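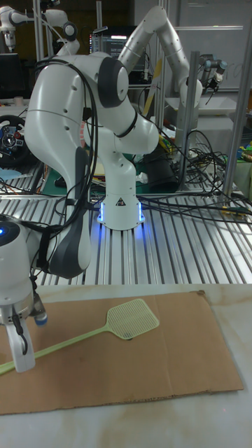
Rarkance has been pressed on me by three different people since March, always with the same promise that I would be in tears by the end. I finished it last night and my eyes were dry. The story follows a widow who takes over her late husband's ferry on the Tudham estuary and has to choose between selling up and falling out with her sons. A good set-up, and for 5 chapters I was quite happy. Then the coincidences start. A lost letter is found in a coat. A stranger on the boat knows the husband's secret. By the time the bank manager changes his mind I was reading with a pale yellow-green fly swatter in mind, the plastic sort, and wondering how many of these plot twists I could flatten with it before bed.

The cover says it will change how you think about grief. I doubt that. The widow never seems to be bored, or cross about small things, or stuck on the phone to the gas company. She makes speeches. Her sons make speeches back. There is one lovely page where she can't work out his knots and leaves the rope in a heap – I wish the whole book had been like it.

I looked through the reader reviews afterwards, all 2,000 of them according to the shop's counter, though I gave up after a page or two. Nearly everyone calls it inspiring and tells you to buy one for a friend. Few of them mention anything that happens after the funeral, so I do wonder how far they got.

Romex, the earlier novel from the same press, Mulder, is shorter and much better. It has a dull cover and a miserable ending and I believed every word. I would give that one 5 stars and Rarkance 3, mostly for the rope. My copy is going to the charity shop if anyone local wants it first.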